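House rules for the bin cell, and why they are written the way they are

I have been asked twice now for a copy of the rules we use on the bin picking cell at Giltside, so I am putting them here. They are short. Most of them restate things that are already in the arm manual or in the risk assessment, in words that a person will read before pressing a button.

Background first. The cell does one job. It takes blocks out of a bin and puts them in another bin. The software is called Plokel and was written in-house. The gripper controller comes from Dellus, and the fixtures were drawn up by Gerlach, who also supplied the first version of the checklist. That first version ran to four pages and was signed every morning by people who had stopped reading it by the second week. Gerd Oltmanns cut it down to one page in July, and I have edited it since.

1. Speed. Any program that has not completed 40 full cycles without a stop runs in the reduced speed mode, with a hand on the enabling switch. The count goes back to zero after any change to the approach path, the grasp pose or the tool data. A change to the logging code does not reset it. We argued over that one — the logging code once blocked the main loop for long enough to trip a timeout — and settled on leaving it out, with a note in the log.

2. Tool data. Mass and center of gravity are entered for the gripper as fitted, hoses and fittings included. If a finger is changed, the values are measured again. Do not copy them from the last project. Collision detection depends on the load model, and a wrong load model gives either nuisance stops or no stop when you want one. The second is worse and harder to notice.

3. Bin position. Bins are clamped before the frame is taught, and the frame is taught again if a clamp has been opened for any reason. Teach on three points, then check on a fourth. If the fourth point is out by more than the width of the pencil line, start over. Clamp handles go outside the swept volume of the wrist. Check this by jogging the wrist over each side of the bin at the lowest height the program uses.

4. Walls. The planner gets the bin as five surfaces, each one thickened inward. The margin is set once per tool and is not reduced to reach a part in a corner. If a block cannot be reached with the margin in place, the program reports it and moves on to the next one. A person can take the last block out by hand, after the stop in rule 7.

5. Cables and hoses. Dress pack slack is checked at both ends of the wrist range before the first run of the day. Look for a loop that opens far enough to catch a bin wall, and for a tie that has slid along the bundle. Cut the long ends off cable ties. Hoses to the gripper must not be the lowest point on the tool in any pose the program can command.

6. Logging. We keep the last 1000 picks with pose, force at contact and result. The set I used for the current force limit had 885 usable entries after the ones with missing contact data were thrown out. Set the limit from your own log. The figure we use would tell you nothing about your gripper.

7. Reaching in. Nobody puts a hand in a bin on a program pause. Use the protective stop, confirm it on the pendant, take the pendant with you. A pause can be released by the software. The stop has to be reset by a person, and that person should be the one whose hand is in the bin.

8. Floor. Cables that cross the walkway are covered or rerouted before the arm is powered. This is the rule most often ignored, by me included. 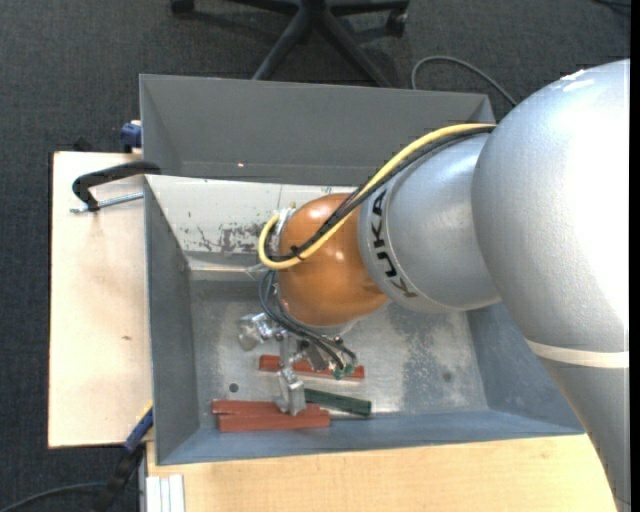 Last modified: 31 December 2023

The pose to look at for rules 3 and 5 is the low one, with the gripper down among the blocks. The yellow cable makes its widest loop on the far side of the orange wrist there, and the thin hoses come down to the two green fittings right beside the work. The tie on the black bundle still has its ends on, so rule 5 has some way to go. Two red blocks lying side by side near the front wall are also the usual hard case for rule 4, where a finger needs room between part and wall.

Rule 3 used to allow re-teaching on two points if only one clamp had been opened. I took that out. Opening one clamp lets a bin rotate slightly around the other, and two points along the same edge can hide it.

I have left out anything on guarding and scanners. Those belong in the risk assessment for the particular room, and a copied list does harm there. The same goes for stopping distances. Measure them with the real tool and the real load, at the speed you intend to run, and write the date next to the result.

Open items: a rule for what happens when the force log disagrees with the gripper status, and a better test for hose wear. For now we swap the hoses after 800 hours of run time, a number I picked and cannot defend very well.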